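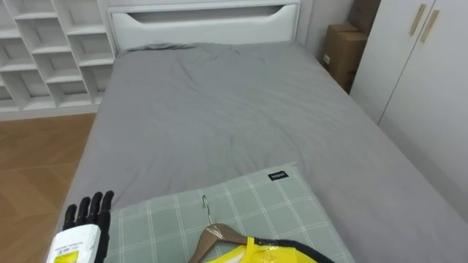
*Un flacon blanc dans la main noire, un maillot jaune sur son cintre, l'oreiller vert à carreaux. Offre « chambre » de Sqalli.*

**1/** Bonjour à toutes et à tous ! Vous êtes plusieurs à m'avoir demandé mon avis sur l'offre « chambre » de Sqalli, et comme je suis incapable de répondre en trois lignes, je vous fais un fil. Prenez un café, je vais être un peu longue (ceux qui me suivent depuis l'époque des aspirateurs ont l'habitude).

**2/** Pour situer : Sqalli propose un service de manipulation du linge et des petits objets de chambre. On loue le robot et le logiciel d'apprentissage qui va avec, et on a quelqu'un au bout du fil. L'offre vise les résidences meublées et les petites structures d'hébergement, donc des gens comme nous chez Parkis, qui préparons des chambres toute l'année.

**3/** Le prix, parce que je sais que c'est la première chose que vous cherchez : 3 609 € hors taxes pour la formule découverte, transport et mise en route compris. C'est une somme, je ne vais pas vous dire le contraire. Mon collègue Gualtiero Zanetti a relu le devis deux fois en soupirant, puis il a signé.

**4/** La notice fait 96 pages. Je l'ai lue en entier, si si, dans le train, avec un surligneur. Elle est bien écrite, les schémas sont clairs, mais tout ce qui touche au réglage de la force de serrage est rangé dans une annexe à la fin, alors que c'est la première chose dont on a besoin devant un vêtement. Chers amis de Sqalli, remontez-moi ça au chapitre 2, par pitié !

**5/** Le travail lui-même, maintenant. L'offre comporte deux familles de gestes : les objets rigides (flacons, boîtes, petites choses qu'on prend et qu'on repose) et les vêtements sur cintre. Les premiers se règlent vite. On montre le geste, on corrige la hauteur, on recommence, et on se surprend à encourager la machine à voix haute comme un enfant sur son premier vélo.

**6/** Le flacon, c'est l'exercice que je conseille pour commencer. Une prise verticale, des bords droits, on comprend tout de suite ce que fait chaque réglage. Jagadeesh Gowda, qui assure l'assistance à distance, m'a fait reprendre la prise plus bas que je ne l'aurais fait spontanément, et il avait raison. Un homme d'une patience rare, je le dis au passage parce qu'on remercie trop peu les gens de l'assistance.

**7/** Les vêtements, c'est une autre histoire. Un tissu un peu glissant, ça se plie, ça s'affaisse, ça pend là où on ne l'attend pas, et il faut penser au crochet, au col et à ce qui balance en dessous, tout ça en même temps. J'ai passé bien plus de temps là-dessus que sur tout le reste, et je crois que c'est là que l'offre se juge.
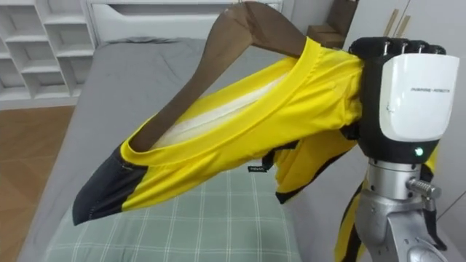

*Le maillot jaune et noir au-dessus du lit, les doigts refermés sur le crochet du cintre et le col. On lit « INSPIRE-ROBOTS » sur le dos de la main.*

**8/** Regardez comme le tissu se ramasse entre les doigts ! C'est le point qui me chiffonne (pardon). Prendre le crochet et le col ensemble, c'est une prise franche, mais pour une chemise repassée j'aimerais autant que les doigts ne touchent que le cintre. Pour un maillot de sport, je m'en moque complètement.

**9/** On peut demander une prise « crochet seul » dans le logiciel. Elle existe, elle est même assez bien cachée dans le menu des préférences. Je l'ai essayée sur une veste et sur un chemisier : la veste, très bien, le chemisier, il m'a fallu reprendre la démonstration plusieurs fois avant d'avoir quelque chose que j'oserais laisser tourner sans garder un œil dessus.

**10/** Un conseil qui vaut pour toutes les machines de ce genre : soignez votre lit ! Un drap-housse uni et bien tendu, c'est ce qui m'a simplifié la vie. J'avais commencé sur un couvre-lit à grosses fleurs auquel je tiens beaucoup, et j'ai fini par le ranger dans l'armoire avec un petit pincement au cœur.

**11/** Natalina Carbone me demandait en message privé si on pouvait confier la prise en main à quelqu'un qui n'a jamais touché un robot. Ma réponse est oui, avec une vraie demi-journée devant soi et sans téléphone qui sonne. Giorgia Parisi, de notre équipe linge, s'y est mise sans avoir lu la notice et elle règle maintenant les hauteurs mieux que moi. Je suis vexée et ravie.

**12/** Côté comparaison, j'avais aussi un devis de Dotov sous la main. Leur offre est plus souple sur la durée, on peut arrêter au bout d'un mois, mais l'assistance passe par un formulaire et je suis de celles qui ont besoin d'une voix. Si vous avez un technicien dans la maison, regardez-les quand même – leur logiciel m'a paru plus agréable à l'œil.

**13/** Ce que j'aimerais voir évoluer chez Sqalli :
- le réglage du serrage accessible depuis l'écran principal
- une bibliothèque de gestes par type de tissu
- une facture où le transport apparaît sur sa propre ligne (Gualtiero insiste)
- la notice en italien, pour Ubaldo Melis qui me la réclame depuis son antenne de Trotgate

**14/** Mon avis, puisqu'il faut bien en donner un : pour les objets rigides, je signe sans hésiter. Pour les vêtements sur cintre, j'attendrais la prochaine version du logiciel si vous traitez surtout du linge délicat, et j'irais tout de suite si votre quotidien, c'est le maillot, le sweat et la polaire. Chez Parkis nous prolongeons, avec une liste de vêtements que j'ai punaisée au-dessus du bureau.

**15/** Pour ceux qui veulent le devis type, écrivez-moi en privé, je vous l'envoie avec mes annotations (j'écris mal, vous êtes prévenus). Et si vous avez réussi la prise « crochet seul » sur de la soie ou de la viscose, racontez-moi comment vous avez fait, je prends tous les réglages !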